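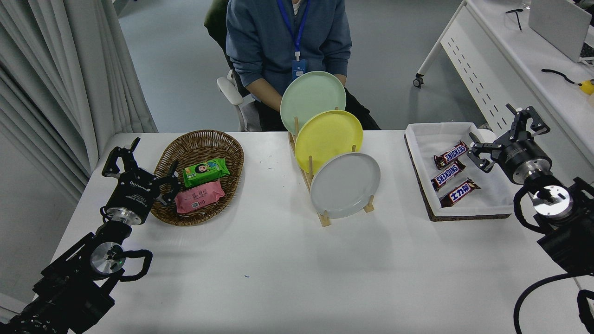
Tulline Two-Arm Table Station
With the Ó Conaill Shared-Table Rulebook

Home > Stations > Two-arm > Tulline

The Tulline is our table-height station for teams whose people sit right across from the arms. Two black arms, a parallel gripper on each, a plain white tabletop, and (the part we get most excited about!) a rulebook written for that table and the everyday objects you put on it. Most of the safety paperwork we'd seen was written for fenced cells and big floor machines. We wanted something you could read over lunch and use the same afternoon.

What's included
Left and right arm with parallel grippers
White table
Cable set, both sides
Ó Conaill Shared-Table Rulebook, 108 pages, spiral bound so it stays open flat
Wall card with the 9 table rules
Sign-off pad, 40 sheets

The table rules
These are the rules as they appear on the wall card. The rulebook gives a chapter to each one.

1. One person is in charge of the arms, and everyone in the room knows who it is.
2. Anyone may call a stop. The arms stay stopped until the person in charge says go.
3. The person across the table keeps their hands on their own side while the arms are live.
4. Objects are set out or swapped only when both arms are stopped.
5. Each arm has a home side. Crossing the middle is a planned move and gets written on the sheet.
6. Cables keep enough slack for the full reach, with no loop where it can catch a finger or a gripper.
7. Laptops, spare cables and personal things go on a second desk.
8. No open drinks, no blades, nothing heated.
9. A new layout gets a slow run first.

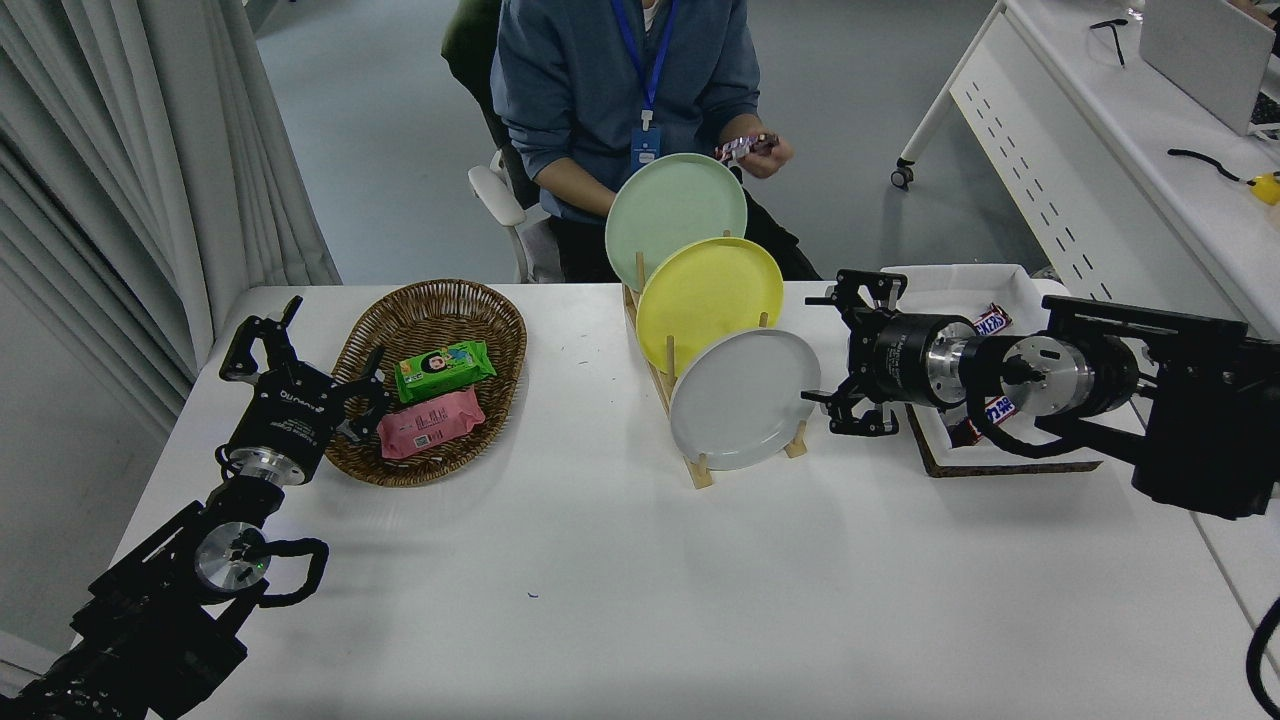 Two arms at the table, with a person seated across from them holding a small wrapped candy.

Rule 3 gets the most questions, mainly about where "their own side" begins. The rulebook has you mark the line yourself, after you've moved both arms slowly through their full reach with the chair empty. Please don't copy the line from another room! Chair height and table position both change it. If the person has to hand something over, that's a stop, a handover and a fresh go, every time. It sounds slow on paper, but after a morning of it people do it without thinking.

Choosing your objects
We love ordinary stuff for this station. A wicker basket, a wooden dish rack, a tray, some plates, a few candy bars: they all ask something different of a gripper, and you can replace any of them without filling out a form. Chapter 4 covers setup in detail. The short version:

Put tall items near the middle, where both arms can be checked against them.
Stand plates in a rack with pegs, and take chipped ones out of use right away.
Line a hard tray with cloth if you'll be placing things in it.
Check clear objects under your own lighting before you rely on a camera to find them.
Keep food in its wrapper, and don't eat anything that's been used on the table.
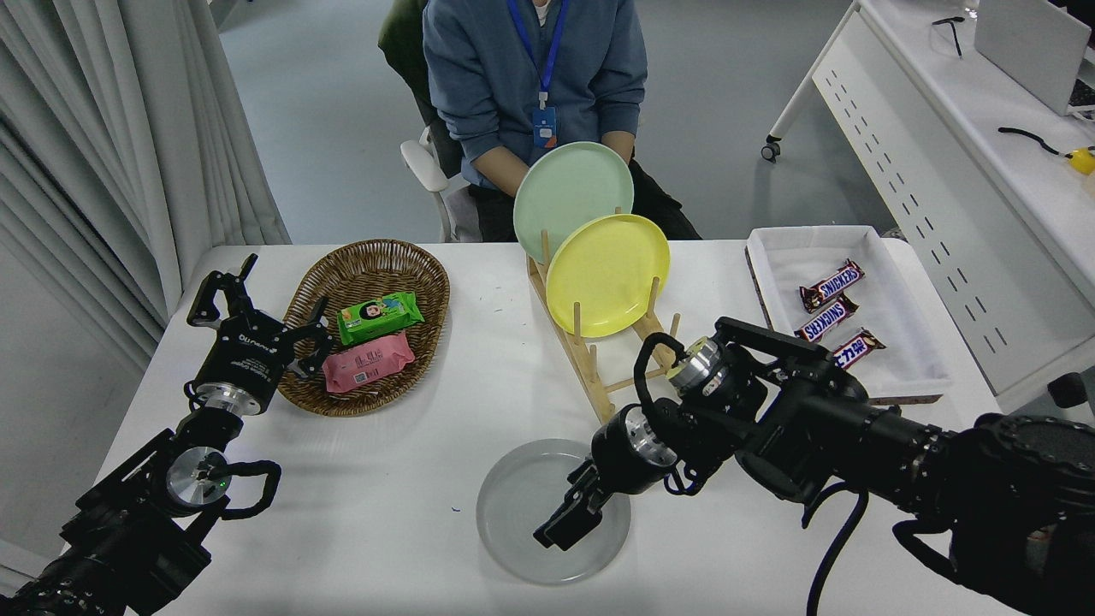
Right gripper over a clear plate in front of the dish rack; left gripper beside the basket.

The sign-off sheet
One sheet per layout. It asks who's in charge, who's seated, what's on the table and where each arm is allowed to go. Siu-fong Choi wrote the first draft for her own bench at Olora, and we've kept her wording nearly everywhere. There's a blank box at the bottom for odd things you noticed, and we'd say use it a lot. A gripper that felt sticky at 10 in the morning is worth knowing about at 3 in the afternoon.

What the rulebook doesn't do
It doesn't replace a risk assessment for your site or the rules that apply where you work. Bring your safety lead in early. Teresa Buckley keeps the text up to date and reads every correction sent in; the next revision is planned for August, and station owners get the changed pages free.

Goes well with
Totumer rolling side desk
Extra sign-off pads, pack of 4
Large-print wall card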